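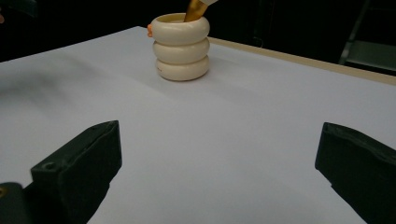
The cup task from the gripper's side, fingers open.

Review: Fastine hand-held gripper, second version
October 2019

The Fastine is a gripper on a handle with a camera attached. You squeeze, the fingers close, and the camera keeps a record of what you did so a learning system can try to copy you later. I have now used one to handle a ringed cream cup more often than I have handled anything in my own kitchen, and I have opinions.

The good part first. Setup took me 75 minutes, most of it spent looking for the charging cable, which ships under a flap in the lid. After that I was recording. Compared with the Skinner, our old joystick rig, this is a holiday. Ayodele Haruna, who had sworn off collection work after a winter with the Skinner, picked the Fastine up and did 164 examples before lunch. Then she asked for her afternoon back.

The view is the best thing about it. Both black fingertips stay in the picture, low and to the sides, so every clip shows where the grip is in relation to the thing you're after. Our cup has a glossy finish and picks up highlights on all three rings, and I expected trouble from that against a white table. It reads fine. The far side of the room goes nearly black, and I'd like a bit more detail back there, but the model has no business looking at our shelving anyway.

Now the handle. It was designed by someone with large hands and no deadlines. The trigger spring is stiff, and by the end of a session my thumb was sending messages. Branislav Beneš wrapped his in tennis tape, which helped the grip and did nothing for the spring. Plirkirov, who make the thing, sell a softer spring as an extra. I bought it. It should be in the box.

The software is called Grillberg and behaves like it. It saves reliably – I'll give it that – but it asks you to name each clip before you can start the next one. Turn on automatic naming, three menus down, or you will end up with a folder full of "cup", "cup again" and "cupp".

We finished with 2,177 clips and threw out 242. Most of the rejects were mine. I tend to hurry the approach, pause to think, then grab, and a learning system will pick up the pause as faithfully as anything else. Our first trained policy hesitated over the cup exactly the way I do. Branislav found this funnier than I did.

A few things to know before buying:

Battery life is good for a morning and poor for a day. Get the spare.
The finger pads come off with one screw each. Put the screw in a dish.
Left-handed use is possible, though the trigger lock ends up under your palm.
The manual covers calibration twice and file export not at all.

Would I buy it again? Yes, with the soft spring, and with someone else lined up for the afternoon shift. Four stars. The fifth is in the box with the cable, under the flap.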